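Beige walls throughout a rental: repaint or live with it?
Posted in Paint & Walls, 26th July

We moved into a place in Callow in May and every wall is the same beige. Hall, bedroom, kitchen, the inside of the closet. The lease says I can paint if I put it back "to original condition" when we go. I have a quote of $1093 from a local outfit, which made me sit down. Is it worth doing myself, and do I need primer over what's there? The paint has a slight sheen, like a boiled egg.
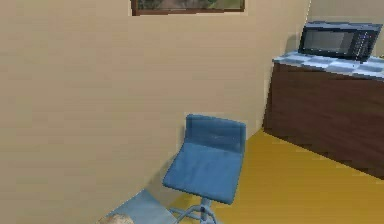

2 replies

vusley_dan
Just paint it. Primer is a scam. I did my whole living room with one can and it looked fine from the couch.

threecoatsokafor
Please don't take advice from anyone who judges a wall from the couch.

A slight sheen usually means eggshell or satin. Wash it with a little dish soap, rinse, let it dry, then scuff it with sandpaper and wipe off the dust. If the paint is sound and you aren't going from beige to something like navy, you can skip the primer. Go over greasy spots near the stove twice, or the new paint will peel off in a sheet and you'll have beige again for free.

Before you open anything, find out what the beige is called. Ask your landlord for the name and write it down. Mine swore it was "regular beige." Gerkano's fan deck has a whole page of regular beige, and I spent a very long afternoon holding chips up to the wall by the kitchen counter.

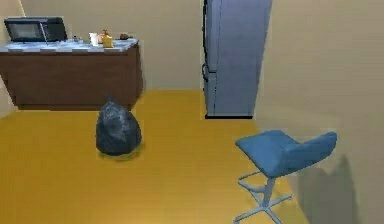 I ended up having a chip of the old paint matched at the store, and it cost me $69 for enough to put two rooms back. Decent rollers and a brush were another $50. Keep the leftover beige, label the lid, and check your lease for whether they want a matching finish too. Mine did, on page 80.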